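Tables and Baskets – Gallery
The Grotlow workshop, second floor

Welcome to our gallery page. We make tables for small rooms, and we also collect baskets to stand on them, because a table with no basket becomes full of keys and letters in one evening. On this page you find the white table, which is the model most people ask us for. We write a line or two about each thing, and at the end there is some practical information for those who want to visit.

The showroom was opened in November. Before that we were sharing a space with Wallin, who are upholsterers, and our customers had to walk between sofas without legs to find us. Now we have our own door and our own bell, and the light is much better for looking at a white surface.

The table is called Tolik. It was drawn by Jhonatan Marulanda for his own kitchen, where the passage to the balcony is very narrow and everybody was hitting the hip on the old table. So the corners had to be soft. He made 2 trial tops before he was satisfied with the curve. The first was too round and looked like a tray, and the second is the one we still use as a pattern.

White table with rounded corners and matte top, with the orange-brown basket at the back. The rim of the basket is braided, and we like this warm color against the light gray wall panels.

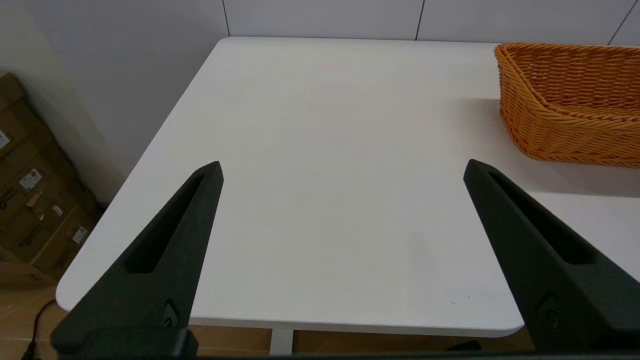
Renske wrote to us that she has had her Tolik for two winters and still keeps almost nothing on it. She puts one basket near the wall for bread and napkins, and the rest stays free for homework and for rolling dough. Her only complaint is that a matte white top shows every pencil line, and she would like to know if we recommend something for it.

We answered her by letter, but the advice may be useful to others also. Take a soft cloth, warm water and one drop of dish soap. Wipe in long strokes and dry the top with a second cloth. For pencil, a clean white eraser is good. Please do not use scouring powder – it makes shiny places on the matte finish and these can not be repaired at home.

About baskets. We prefer a rectangular one with sides that open a little toward the top, so the hand goes in easily and you can see what lies on the bottom. A basket with a rolled rim is pleasant to carry. If you want to clean one, shake it outside first and then go along the weave with a dry paintbrush. A round basket looks nice in a shop, but in the corner of a table it leaves a small triangle where the crumbs go.

Where to put it. Most of our customers choose a back corner, near the wall. Then the front of the table is free and you can sit on three sides. If the table stands in the middle of the room, try the basket at the short end.

The armchair Furkaron, which some of you remember from our old gallery, is no longer made. We have kept the drawings, and Jhonatan says that he will perhaps return to it when there is more time. We will put new pictures on this page if it happens.

Visiting: the showroom is at the back of the courtyard, number 31, up the stairs on the left side. You may sit at the table as long as you wish, and bring your own chair if you want to try the height. Please ring the bell two times – the workshop is noisy and we do not always hear the first one.

Page updated Feb 23, 2025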